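Butcher-Block Tops: Frequently Asked Questions
Stelach Wood Surfaces
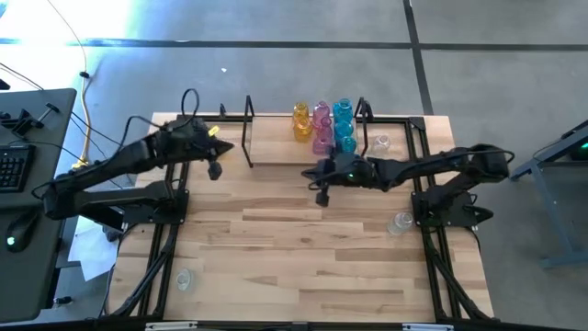 Light butcher-block top in a black metal frame.

Does my top come finished?
Tops ship sanded and unfinished unless you chose the oiled option at checkout. Unfinished tops need oil on all sides, including the underside and the edges, before you use them.

Which oil should I use?
Any food-safe mineral oil works for kitchens. For desks and workbenches we suggest Cistness hard wax oil, which we sell in small and large cans. Don't use olive oil or other cooking oils. They go rancid.

How many coats does it need?
Plan on 2 coats of hard wax oil, with a night of drying in between. Mineral oil takes more. Keep adding thin coats until the wood stops soaking it up, then wipe off what is left.

How often do I need to oil it again?
Put a few drops of water on the surface. If they bead up, you can wait. Kitchen tops in daily use usually need oil every month or so at first.

Can I cut it to size?
Yes. Use a fine-tooth blade and put tape along the cut line. Seal the cut end the same day. Cut tops can't be returned.

How do I attach it to a metal base?
Use slotted brackets or oversized screw holes with washers. Wood gets wider in damp months and narrower in dry ones, and a top that is screwed down tight can split.

How do I get rid of a dark ring or a scratch?
Sand with the grain, finishing with 200 grit or finer, and oil the spot again. Black marks left by wet steel may need a wood bleach. Test it on the underside first.

My top has a slight bow. Is it defective?
Often not. Lay it flat with air on both sides for a week or so. If it still rocks, send photos and your order number to Yamila Quezada in customer service.

Do you ship samples?
Yes, up to three pieces per order. Allow extra time in March, when the shop closes for inventory.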